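Talks > Home Repair Evenings > Speaker notes

September – Joaquín Medina
4 min read

Finding drafts in an old house before the cold comes

Start on time, 7 p.m. Lights stay up for this one. Ask for a show of hands: who rents, who owns. Renters will want the parts that can be undone in spring, so say early that most of tonight can be.

Opening story. My house on Cantero Street was built by people who liked big windows. The first winter I ran the furnace hard and the back bedroom never got comfortable. I paid $464 for the worst month. I had priced new windows before I had checked a single gap, and I would like to save you that order of events.

Where the air goes. Warm air leaves high in the house and cold air comes in low to replace it. People look at windows first because they can feel the cold glass. Check the attic hatch, the basement rim, and the holes where pipes come up under the sinks. Mine was the hatch. It was a bare board sitting on a bare lip, with no weatherstripping at all.

How to look. Pick a windy day. Close everything, turn off the furnace, turn on the bathroom and kitchen fans. If you have a gas water heater or anything else that burns fuel, shut it off first or skip the fans. Say this twice. Then walk the house with a stick of incense and watch the smoke at every edge. Go slow, one room at a time, and mark each spot as you find it. Don't fix anything yet. You will want to – I always do – and then you lose track of the bigger ones.

What goes where. Caulk for joints that don't move. Foam strip or V-strip for doors and sashes. Rope caulk for renters, since it peels off in April. Foam gaskets behind outlet covers on outside walls, with the breaker off. Window film is fine if the trim is clean and dry. Pass the samples around here, and remember to get them back.

Tape comes up every time, so deal with it before questions. A strip over a gap will hold for a while on a clean surface. Cold and dust loosen the edges, and it can take paint with it when it comes off. I use it to mark spots and to get through a weekend. I don't count it as a repair.

Costs. I spent $68 on materials for the whole house, and that included a caulk gun. The same month the next year, the bill was $433. That is one house and two different winters, so don't let anyone write it down as a promise.

Close with the order of work: attic hatch, basement, pipes, doors, windows last. If the room is still warm to the subject, take questions until 8.

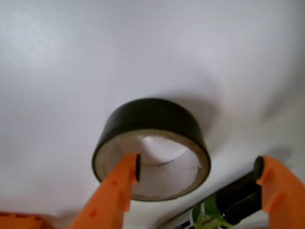 Dollel: I did the attic hatch first like you said on Tuesday, and the hallway is better already. My question is the mail slot. It has a flap inside and out and I can still feel wind through it. Is there a brush insert for those, or should I just seal it and put a box by the steps?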